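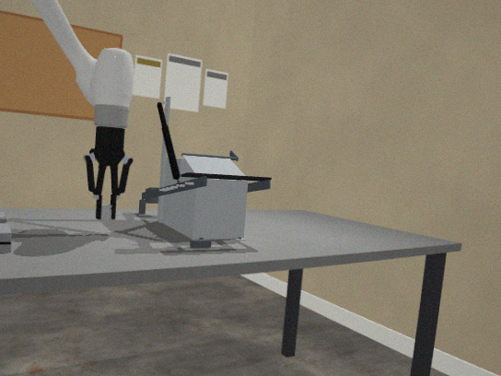 *Rendered view: a white arm with a two-finger gripper over a gray table.*

# Ristden – memory timing and stability logs

Ristden is a collection of memory benchmark runs from desktop PCs, with every timing, voltage and error count written out in plain CSV. If you've ever spent an evening nudging tRFC down two clocks at a time and grinning at the latency number, this is for you!

Version 2, dated 5/19/18. Maintained by Iresha Kanagaratnam, with the parser and most of the cleanup scripts by Tharushi Biswas.

## What you get

- `runs.csv` – 700 runs, one per row
- `kits.csv` – the 44 memory kits used, with rank, die type where known, and rated profile
- `boards.csv` – motherboard model, BIOS version, trace layout (daisy chain or T-topology)
- `errors/` – raw output from the stability tester, one text file for every run that threw at least one error (131 of them)
- `tools/` – the parser, plus a small plotting script

## Fields in `runs.csv`

| Field | Meaning |
|---|---|
| `run_id` | Matches the file name in `errors/` |
| `kit_id` | Key into `kits.csv` |
| `board_id` | Key into `boards.csv` |
| `mclk_mts` | Effective transfer rate, MT/s |
| `tcl`, `trcd`, `trp`, `tras` | Primary timings, in clocks |
| `trfc`, `tfaw`, `trrd_s`, `trrd_l` | The secondaries we could read reliably |
| `vdimm_set` | Voltage entered in BIOS |
| `vdimm_read` | Voltage from a multimeter, blank if there was no read point |
| `dimm_temp_max` | Celsius, blank for kits without a sensor |
| `lat_ns` | Median latency over five passes |
| `copy_gbs` | Copy bandwidth, GB/s |
| `status` | `pass`, `error`, `nopost` |

`vdimm_set` and `vdimm_read` disagree more often than we expected, and it's one of my favorite things in the whole set. Plot one against the other, colored by `board_id`, and have a look at the Lorstead boards.

## Getting started

```
git clone <your mirror>/ristden
cd ristden
python3 tools/parse.py --check
python3 tools/plot.py --x trfc --y lat_ns --kit all
```

`--check` compares row counts and hashes against `manifest.txt`. Python 3.5 or newer, plus matplotlib for the plots. The parser has no other dependencies – Tharushi is proud of that, and rightly so.

## How runs were made

Cold boot, ten minutes idle, five latency passes, then the stability test for two hours. Background updates off, CPU clock fixed, fan curve fixed. Runs with `status` set to `nopost` have blank results and stay in the file on purpose; please filter them yourself.

## Known problems

- The Haque boards round voltage to the nearest 0.01 V in BIOS, so small steps in `vdimm_set` may be identical in practice.
- `trrd_l` is wrong in the January export. Use this version.
- Dual-rank kits are thin on the ground. More would be wonderful.
- Die type comes from part numbers and SPD data. No heat spreaders were pulled off.

## Contributing

Yes please! Copy `tools/template.csv`, fill in a row per run, and open a pull request with the raw tester log attached. Odd kits, slow kits and mismatched pairs are all welcome, and failed runs are every bit as useful as clean ones.

## License and thanks

Data under CC BY 4.0, scripts under MIT. Many thanks to Fevavport for the loan of the test bench and a tall stack of DIMMs.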